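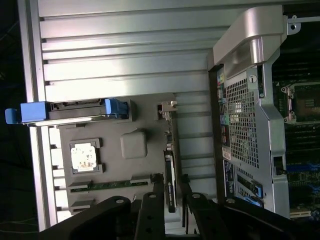

Testers wanted: come run our PC teardown kit for a month and tell us what's wrong with it

Hi, I'm Kelly Sugden, and I look after the pilot program at Fastent. We make a kit called Ulter. It's an arm, a gripper, a parts tray and the software that ties them together, and it's meant for small shops that take apart old desktop computers for resale or recycling. We've been using it ourselves for a good while now, and I'm at the point where I know all its moods and can't see its faults anymore. So I need other people's benches, other people's piles of dusty towers, and other people's complaints!

I'm looking for 3 shops to start in September. You'd have the kit for the full month, and at the end you can send it back (we pay the freight both ways) or keep it at the pilot price of $1690, with the arm on a separate lease that I'm happy to walk you through on the phone.

What you'd be doing

Mostly, your normal work. You'd set a desktop tower on its side, take the side panel off by hand, and have Ulter go after the drive, the memory and the processor. I'd like to see roughly 200 machines go through at each shop, but if you're slow that month, don't sweat it. A short honest pile beats a tall one somebody padded out for my benefit.

Every machine gets a line in the log: make, model, what it got out, what it didn't, and whether a person had to step in. I really do want the ugly ones. If it fumbles a memory stick four times running, write that down, and swear if you need to. I've read worse.

Once a week you and I get on a call for half an hour. I ask nosy questions, you show me whatever is bugging you, and I take it back to the folks who write the software.

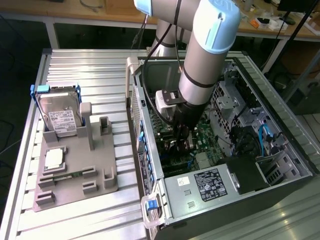
Zaid Kassab wrote back after I passed a draft of this around, and he wanted it said plainly that processors are still the slow part. On his bench, he said, drives were easy and memory was fine once he'd learned to blow the dust out of the slots first, but for the processors he'd often rather reach in and do it himself. He'd also like a tray that fits more than one kind of machine.

Fair on both counts, Zaid. The tray files come with the kit, so if you have a 3D printer you can change the pockets to suit whatever you see most of. If you don't have one, send me the measurements and we'll print it for you. Processors we're working on, and that's a big part of why I want more shops involved.

Who I'm hoping to hear from

You run or work at a repair shop, a refurbisher or a recycler, and you already take desktops apart by hand. You must be 18 or older, and you need a sturdy bench, a regular wall outlet and somebody around whenever the arm is running. Please don't start it and go to lunch. You don't need to know how to code. I can't, much, and I get by.

What you get

Free use of the kit for the month, setup help in person from me or Beverley Bunting, and a flat payment for the time you spend on logs and calls (we'll agree on it before you sign anything). Your logs stay between us unless you tell me otherwise.

How to get in

Send me a note through the contact form with "Ulter pilot" at the top. Tell me where you are, what kinds of desktops you mostly see, and how you take them apart now. A couple of photos of your bench would help a lot. I read everything myself, usually before 9 in the morning with coffee, and I'll call you if it looks like a fit.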